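Memorial Room Checklist, Before the Family Arrives
Clokwood Chapel, Rasix Room
Checked by: Somkiat Kaewkla

1. Main door and side door. Both open fully, no chair in front.
OK. Side door is a little heavy for older guests.

2. Casket stand. Wheels locked, skirt not touching the floor.
OK. I pushed it by hand from 2 sides.

3. Candles. Glass holders only, away from the flowers and the guest book.
Not OK. One holder has a crack. Removed, please order new.

4. Seats. Room limit is 98 persons. Center aisle stays free.
OK. For this service we expect almost the limit, so please do not bring more chairs from the hall.

5. Cables. Speaker and slide show cables are taped flat where people walk.
OK after correction. Old tape was lifting near the first row.
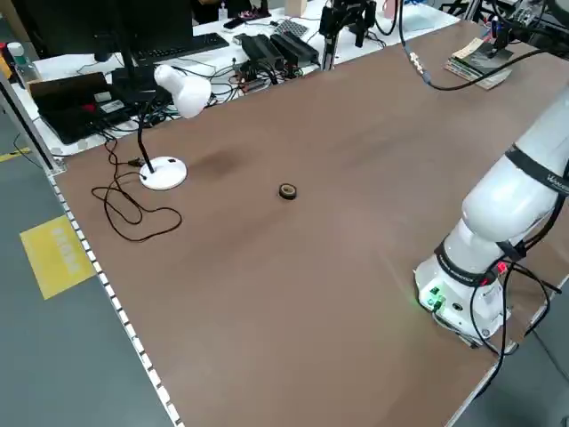

Roll of dark tape on the brown tabletop.

6. Fire extinguishers. All 4 in place, seal not broken.
OK. The tag on the Calora unit is hard to read. Next service is in October.

7. Flower stands. Tall stands against the wall, water wiped from the floor.
OK. Check again after the last delivery from Segers.

8. Ramp and handrail.
Not OK. Lower screw of the handrail is loose. Repair before the visitation at 4 p.m.

Last updated: October

Comments

Marta: We use your list for our small chapel too. Do you check the kneeler also?

Somkiat Kaewkla: Yes, I check it together with point 2. I will add it in the list.

Dee R.: Battery candles solved number 3 for us!

Contact the office | © Clokwood Chapel | Back to top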